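3.2 Surface appearance and placement of small items

The worktable used in all household sorting trials has a pale wooden top with a clearly visible grain. Earlier work on tabletop tidying has tended to treat the supporting surface as neutral background. In our trials it was treated as a variable, as participants had commented on the grain in free-text remarks and several had lined items up with it. This section describes the surface itself, the lighting on it, and the way both were coded before the placement data were analyzed.

Figure 3. Grain and surface sheen on the worktable top.
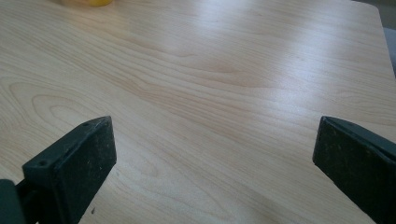
Tatiana Kubíček
Corresponding author, surface coding and analysis

The grain was coded by eye from stills. Two coders worked separately and marked each region of the top as looped, banded or plain. Looped regions contain the rounded, nested figures found in cathedral-style grain. Banded regions contain long wavy lines with no closed curve. Plain regions show too little contrast to assign a direction. Disagreements were settled by a third coder, who did not see the earlier marks.

Sheen was coded on a second pass. A region was marked as washed out when reflected light made the grain hard to follow. In Figure 3 the sheen lies across the center and upper right of the top, and the grain reads more clearly toward the bottom and the left side. Regions marked as washed out were kept in the placement analysis but dropped from the alignment analysis – a direction cannot be assigned to grain that the coder is unable to trace.

The full set held 119 stills. Of these, 20 were excluded from the alignment analysis under the sheen rule. The Lamside protocol, from which our coding sheet was adapted, allows up to 6 categories of surface figure. We used 3, as the finer distinctions could not be applied consistently to a top of this color.

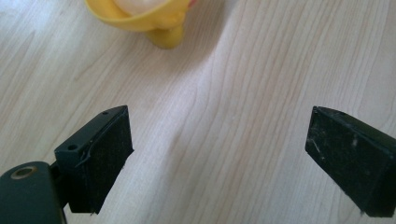

Does a visible grain affect where people put small items down?
Grain affects the angle of an item more than its position. Participants chose much the same areas of the table in banded and plain regions, but long items were turned closer to the line of the grain in banded regions.

The effect was weaker for items with no long axis. Bottle caps, erasers and similar pieces were placed with no measurable relation to the grain, and we report them only in the position data. Color was handled separately. Yellow and red items stand out from a beige ground under most lighting, while tan and cream items do not, and El Sherbiny contrast scores were computed for each item against the mean tone of the region where it lay.

Items near the border of the top raised a further question. A view that takes in the floor past the table adds a second background tone, and a gray floor differs enough from pale wood to shift the mean. Floor areas were therefore masked before any score was computed.
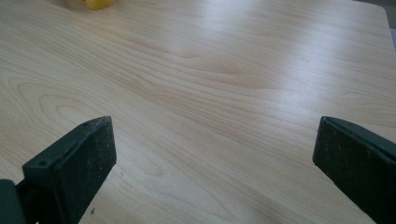 3.3 Edge distance

Edge distance was measured from the nearest point of the item to the nearest border of the top. Where the border was out of view, the still was given no value and was left out of the means reported below. Items overlapping a border were assigned a distance of zero – these were rare, and removing them did not change the direction of any result.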